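How do you document a sim scene reset so other people can reproduce it?

Posted by Kanini Minja

Quick one, need this before our review in January. We run tabletop pick tests in simulation, 50 episodes per policy, and the lead wants a written reset rule. Right now everybody just hits reset and goes. Two people ran the same policy last month and got different success numbers, 22 out of 50 vs 11 out of 50. Same weights. I checked.

Is there some standard for this or do people make up their own? Do I need to save a render of every start state or is the seed enough? And does furniture count as part of the setup if the arm never touches it?

Didier Millet

No official standard I know of for sim resets. The real robot safety standards don't help you, different problem. Make your own and stick to it. What we do at Fukumton:

- seed goes in the log, one per episode, never "random"
- sim version + asset pack version, both. Assets change under you
- physics timestep and solver settings
- full pose dump of every object AFTER settling, before the policy gets control
- one render of the start state from a fixed viewpoint, same viewpoint every time
- success rule written down before the run. Not after!!

Seed alone is not enough. Ours gave different layouts after an asset update becuase the object list got reordered. Seed 849 was a totally different table. Took a whole afternoon to find.

Furniture counts, yes. Big stuff throws shadows, blocks views, changes what the policy sees. If a lid or door can move, log the joint angle. Open in one run and closed in another = two different scenes.

Here's how a start render looks, no arm in view, just room and objects. 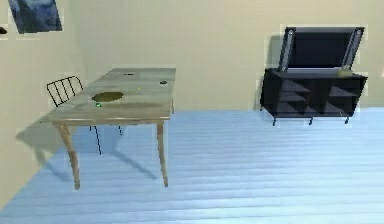

Start state render. Table with the small items, wire chair behind, black cabinet with the lid up.

Check it by eye against the pose dump. Small objects are the ones that trip you up, a bead is a few pixels at this distance, so also save a close view of the tabletop. And name every object in the dump. If you can't tell from the render whether something is a flat disc or a stain on the table, the next person can't either.

Plindix_user

just fix the seed and move on, works fine for me

Horrocks

Mostly agree with Didier. Would add: write down what you do with bad resets. Object falls off the table while settling, do you throw the episode out or count it as a fail? Thats probably your 22 vs 11 right there. Pick one, put it in the doc, report how many you threw out. Also same start states for every policy you compare, or the comparison means nothing.

Comments

Kanini Minja: it was the bad resets. One of us was skipping them and the other counted them as fails. Thanks Horrocks

irkano: do you dump poses in world frame or table frame?

Didier Millet: world. Table pose is in the dump too so you can convert

irkano: ok thx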